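Womcombe Records Index: setting up at home
Section 4: Your first search, and getting the alerts to behave

I'm Ivone Pimentel and I wrote this guide after my third go at installing the index, so if a step seems fussy, blame me. You should have finished Section 3 by now, with the index installed and the program opening without complaint. The collection is the Dralville release: 2,543 declassified pages on phone and cable interception, mostly memos, some of them typed so faintly that the text recognition has had a proper struggle. (You get used to it.)

Before you start

You'll need the reader key you were sent when you registered, and the folder you unpacked in Section 3. Set aside an evening. I did mine on a Saturday and was still going at tea time, but I kept stopping to read things.

1. Open the program and choose Collections, then Add. Point it at the unpacked folder and not at the zip file. It will accept the zip quite happily and then show you nothing at all.

2. Type in your reader key. Capitals matter. If you paste it, check for a stray space on the end.

3. Press Build. The bar sits at 54 per cent for ages on my old laptop and then jumps to the finish, so please don't close it there!

4. When it's done, look at the bottom left corner. It should read 2,543 pages. If it reads 1,205 you've only got the first half of the release, so go back to Section 3 and unpack part two into the same folder.

CAUTION: Don't rename the page files, however ugly the names are. The cross-references between memos use them, and I had to rebuild everything after a tidying fit.

Searching

5. Start with a plain surname or office. I always try Gebretsadik first, the code word on the cable-tapping memos, as it turns up often and you'll know straight away whether things are working.

6. Now try the same word with Loose Match ticked. You'll get the misread versions too, where the scan has turned an "e" into a "c" or swallowed a letter whole. Expect rubbish mixed in with the good stuff.

7. To look at the blacked-out passages, choose View, then Redactions. The program marks where each one begins and ends and how long it is, and lets you line up two releases of the same memo side by side. It can't tell you what's underneath. Sometimes a later release has left a line open that was covered in the earlier one, and those are the ones I get up early for.

Note: the list shows 50 results at a time. There's a Next button, but it's tiny and it's pale grey, and I went a whole February without noticing it.

Fixing the contrast

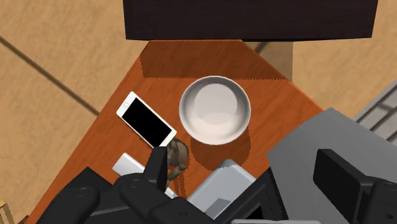
Faint pages and thick black bars pull the contrast setting in opposite directions, and it's the part of the set-up I get asked about most. Open Display, then Contrast, and leave Auto switched off while you learn what the slider does. Push it too far and greys go the way of that broad shadow over the far end of the orange-brown table, where a dark patch is all you notice and the faint grain gets forgotten. Pencil notes in the margin are the first thing to suffer. I keep the slider a touch below the middle and nudge it up for carbon copies.

8. Once you're happy, press Save for This Collection. Plain Save applies it to everything you own, including the nice clean files that never needed it.

Alerts

9. Go to Alerts, then New, and type the word you want watched. Prerkine is the add-on that checks for fresh releases, and it needs to be ticked in the list on the right or your alert will just sit there.

10. Choose Weekly. Daily sounds exciting, but most days it sends an empty message.

CAUTION: Alerts carry your search words in the subject line. If you share an email account with the rest of the house, tick Hide Subject.

To remove an alert, select it and press Delete twice. Exporting your notes is in Section 5.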